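Who still buys demo tapes? My project on the Milholm metal scene

I picked this topic mostly as an excuse to listen to loud music for a term, and my tutor, Abdelkrim Morsy, let me get away with it. The question was how small metal bands get their first recordings to people now that streaming is free and every band is on it.

I stuck to three local bands: Bikasent (doom, very slow), Varnance (thrash) and Venter, who call themselves blackened crust and got quite cross when I wrote "punk" in my notes. Bikasent put out 100 tapes in August and had 21 left when I spoke to them. Venter only do downloads - 205 so far, most of them paid for, which surprised me.

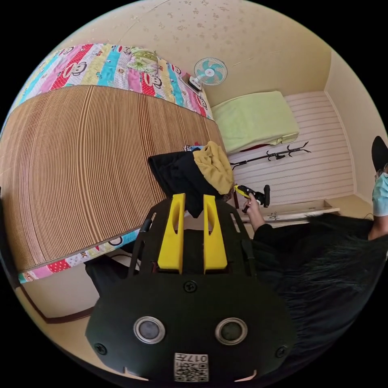 Black hand-held gripper with two yellow fingers, label 017.

My best interview was with Libor Polák, who drums for Varnance and dubs all their tapes himself at home. He reckons people buy a tape at a gig because they've just had a good night and want to take something away with them. Half of them don't own a player! Their demo has 1579 plays online, but he said the plays never paid for a single rehearsal and the tapes did.

What went wrong: my questionnaire was far too long and people gave up on page two. I also asked "do you like metal?" at a metal gig, so that answer was no use at all. Next time I'd talk to the bands' friends separately, as they'll buy anything, and I'd take earplugs.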